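Panagiotis Politis keeps his screws in egg cups. They stand along the back of the bench at Conden, one for each server he has open, and he would like it known that none has ever been used for an egg.

"People offer me magnetic trays," he says. "Very kind. I have a drawer full of them."

Conden takes in old servers from offices that have lost interest in them, and Politis gets them running again for customers who can't see the point of buying new. Last year 214 machines went back out of the door. He does most of the processor work himself, in the morning, before the phone starts.

I ask what goes wrong most often. He sighs like a man who has been hoping for a different question.

"The socket. Always the socket. The memory you can be a bit rough with, it clicks, you feel clever. The processor you put down flat, you let go, and then you leave it alone. It's the leaving alone they can't manage."

He blames enthusiasm. A customer in March had watched two videos and felt ready. The board arrived at Conden in a biscuit tin, with a note saying it had "stopped after the upgrade". Politis spent three hours under a magnifier, straightening contacts with the tip of a needle, and charged for one of them.

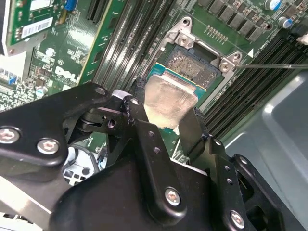 A processor held just in front of its open socket on a Dell server board.

"Look at that grey patch," he says of the socket. "It looks like a bit of sandpaper. So people treat it like a bit of sandpaper."

His own method is short. Find the corner mark on the processor, find its partner on the socket, check again. Hold it by the edges. Don't talk. He used to have the radio on, until a phone-in about parking nearly cost him a board from Bretwood -- a good customer, he adds, and one he would rather not explain parking to.

On thermal paste he has opinions, and I am given all of them. A pea-sized blob is fine. A cross is fine. Spreading it with an old bank card is also fine, provided you never want to use the card again. "Two men from Urrego argued about this in here for a whole lunch," he says. "I ate their sandwiches."

Does he ever get nervous? He thinks about it, moving an egg cup slightly to the left.

"With the lid off, always. With the lid on it's the customer's turn."

Contact the Harkix newsletter | © Harkix | Back to top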